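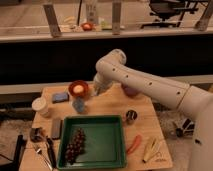
5. Running the Plimgate clutter protocol

This section assumes the arm is bolted down, powered, and on speaking terms with the controller (Sections 3 and 4). Plimgate measures how well a policy trained on tidy tables copes with an untidy one. The published baseline used 594 demonstrations. You will need patience in a similar quantity.

5.1 Laying out the table

1. Home the arm and wait for the Wurnex console to show READY. It shows READY slightly before it means it, so give it 8 seconds.

2. Put the tray down first, in the lower center of the table. Everything else goes around it. Food items may go inside the tray, as with the grapes.

3. Add the distractors from the layout sheet. Mix soft things with hard things and round things with flat things. Resist the urge to line them up. People line them up without noticing, and the policy learns to expect it.

4. Place a round item in the bowl. Bowl picks are scored separately, for reasons that become clear after the first few.

5. Leave the gripper hovering above the wood, open, and press MARK START.

Note: The layout sheet gives zones, and a zone is a suggestion with a border. Anywhere inside it counts.

Caution: Keep hands out of the workspace once MARK START is lit. The arm does not know you were only straightening the sponge.

5.2 Running a block

1. Load the checkpoint and select BLOCK. A block is 50 trials.

2. Read the target name aloud or type it. Typing is faster and gets fewer looks from the next room.

3. Let the trial run to its own end. Stopping early because you can see it going wrong is scored as an operator fault, and it shows up in the log under your login.

4. Reset only the objects that moved. A full re-lay happens between blocks.

Note: Anything that leaves the table is a failed trial, including items that were not the target. Retrieve it after the arm has parked.

5.3 Reading the result

The Ziltuleck report gives two scores, Tidy and Clutter, and the gap between them. The gap is the number the method was built to shrink. With the Wijaya reweighting switched on, our own bench went from a gap of 19 points to 8. Tidy did not improve at all, and we have stopped expecting it to.

If your gap comes out negative, check whether the two layout sheets were swapped before you write the paper.

Caution: Do not average blocks run with different trays. The report will let you. See Section 7.2 for how to split them again.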